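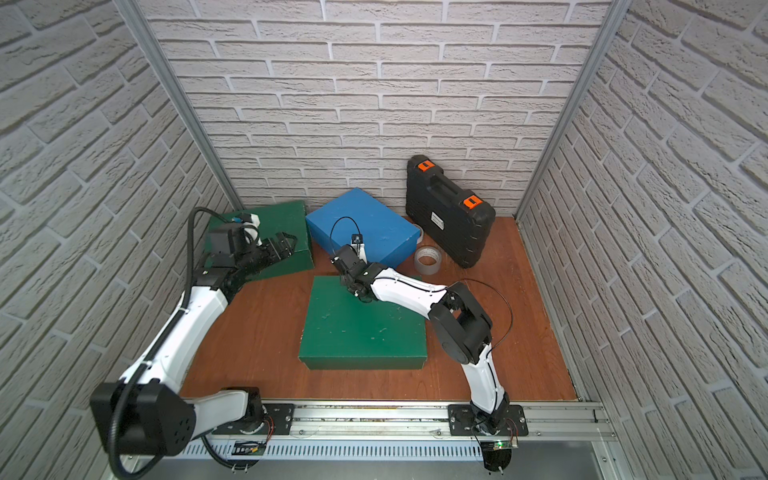
Tollo Boxes: a two-arm tabletop set
README, last revised 3/1/26

Welcome, and thank you for taking an interest in our boxes. Tollo Boxes is a collection of demonstrations recorded on a pair of small robot arms at the Stemstead workshop. We put it together for people who want to teach a policy to reach for, nudge and move ordinary packages on a tabletop, and who would like to do it without needing a warehouse to stand in.

What you get

The release holds 1,150 episodes. Each one is a single run by a person driving both arms, from the moment the operator takes hold of the leader handles to the moment they let go. Every episode has the joint positions of both arms, the commands that were sent to them, the opening of each gripper, video from the fixed camera and from both wrist cameras, and one line of plain English saying what the operator was asked to do. The lines were typed by the operators themselves, so you will meet "put the green box by the wall" and "green box to wall pls" meaning the same thing. We thought about tidying these up and decided we liked them the way they were.

There are 3 task families. In "reach," an arm goes to a named box and stops over it with the gripper open. In "slide," a box is pushed to a new spot on the floor panel. In "pair," both arms have a job in the same episode, either on one box together or on two boxes at the same time. Pair is the hardest to drive and the one we have the least of, at 300 episodes. If you can only spend time on one part of the set, we'd say spend it there.

The workspace

Both arms are bolted to an aluminum rail along the front of the enclosure. The floor is a reddish-brown wood-grain panel, and the walls carry a white brick pattern on three sides. We picked the brick after a long spell with plain white panels, mostly to give the cameras something to hold on to, and we have grown fond of it.

The things on the floor change between sessions. The dark green boxes are the usual targets. The bright blue box, the black carrying case with orange latches and the rolls of tape are there as clutter, although the blue box does get promoted to a target in part of the slide family. Clutter is moved by hand between sessions and left alone during an episode unless an arm bumps into it. Bumps are kept in the data and carry the tag "contact_other."

How it was gathered

Operators worked in short sittings and swapped out whenever their wrists got tired. Before each sitting we ran the Premum calibration routine on both arms and saved the result next to the episodes, so please load the calibration file from the same folder and don't borrow one from a neighbor. The older Zaki recorder was used for the first sittings in January. Its files have been converted, but their wrist video starts a little behind the joint data, and the loader has a switch called "zaki_offset" that lines them up again.

Failed runs

We kept 107 episodes in which the operator did not finish the task. They sit in their own folder and are left out of the default training split. Some are dull (a gripper closing on air, over and over) and some are quite instructive — the long recoveries in the pair family especially.

Known rough spots

The green boxes can hide behind an arm in the fixed view, so a policy trained on that view alone may struggle at the back corners. Scuffs on the lids have built up over time, which means a sharp-eyed model could learn to tell early sessions from late ones. Cables also show up in the wrist video now and then.

If you find a mislabeled episode, please open an issue with its folder name and the task line as written. Fixes go into the next release, and the old files stay available under their old version tag.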